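7. Falha durante a separação de blocos (célula Silldale, dois braços)

Esta secção explica como proceder quando um braço para a meio da tarefa e o ecrã do Arnesora mostra o código 443. O código significa que o motor do punho ultrapassou o limite de força.

7.1 Antes de tocar na célula

1. Prima a paragem de emergência e espere 12 segundos.
2. Confirme no ecrã que os dois braços estão no estado "Stan".

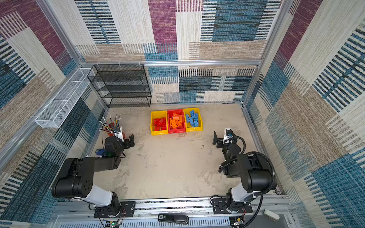
Posso puxar o braço com a mão para o afastar das caixas?
Só depois de cortar a alimentação dos motores. Com os motores ligados, o braço resiste e pode fechar a pinça sobre os dedos.

CUIDADO: sem alimentação, o braço cai. Segure primeiro o antebraço com uma mão.

7.2 Retirar os blocos

3. Corte a alimentação dos motores no interruptor principal.
4. Recolha os blocos que estão no chão, debaixo das pinças e também debaixo dos braços. Um bloco preso ali provoca de novo o mesmo código.

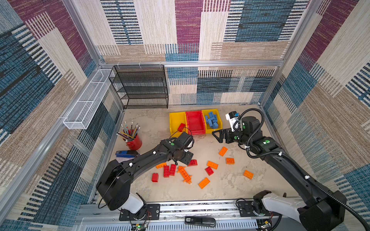 5. Coloque cada bloco na caixa da sua cor: vermelho na caixa amarela da esquerda, laranja na do meio, azul-claro na da direita.

Nota: verifique outra vez debaixo do antebraço direito. É o sítio onde mais se esquece um bloco laranja.

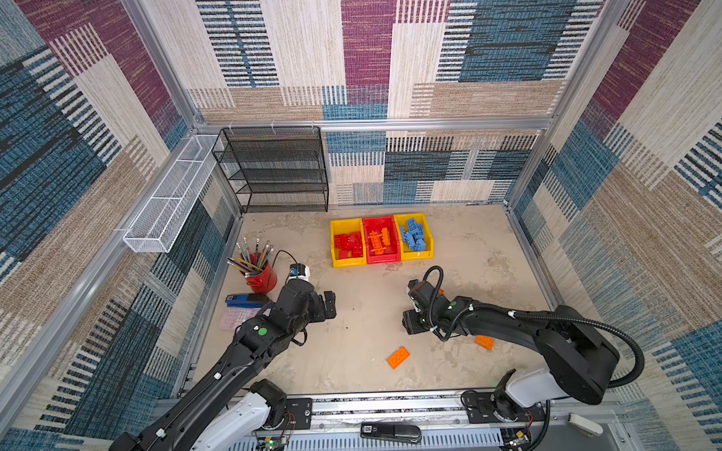
Tempo de leitura: 2 min

7.3 Voltar a ligar

6. Ligue a alimentação e abra o programa Flirer.
7. Reduza a força da pinça para 10 e faça um ciclo de prova.
8. Se o código 443 voltar, não repita o ciclo. Desligue a célula e verifique os cabos do punho.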